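3 July 2023

Back on the plaster samples this morning. I mixed the Lirkberg lime with the fine sand at 1 to 3, same as the last batch, and it went off way too fast again! I'm starting to think it's the bag and the way we store it (top rolled down, no clip, next to the sink). Opened a new one for the afternoon mix and that stayed workable a good bit longer, so the old bag is going on the test-only shelf. Please don't use it on the Hurik job.

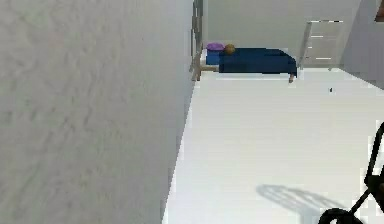 Rendered room, grey wall, bed and white cabinet further back.

Trowel notes, mostly for me: the Rolland one leaves chatter marks if I press before the sheen goes. Waited 20 minutes on panel 4 and it came up lovely, soft and a bit streaky, and I'd happily live with that. Panel 3 I fussed over and ruined. Scraped it back, will redo.

The Hirna pigment still clumps. I tried soaking it first and pushing it through the old tea strainer, which helped, but we need a proper sieve (added to the order list, again).
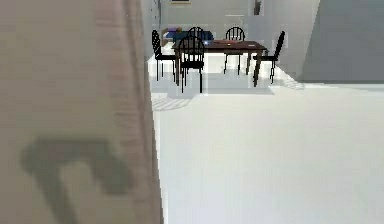 Same render set, beige surface at left, white floor beyond.

Panels 1 and 2 are on the rack under damp cloth. If you're in first tomorrow, mist them and leave the fan off!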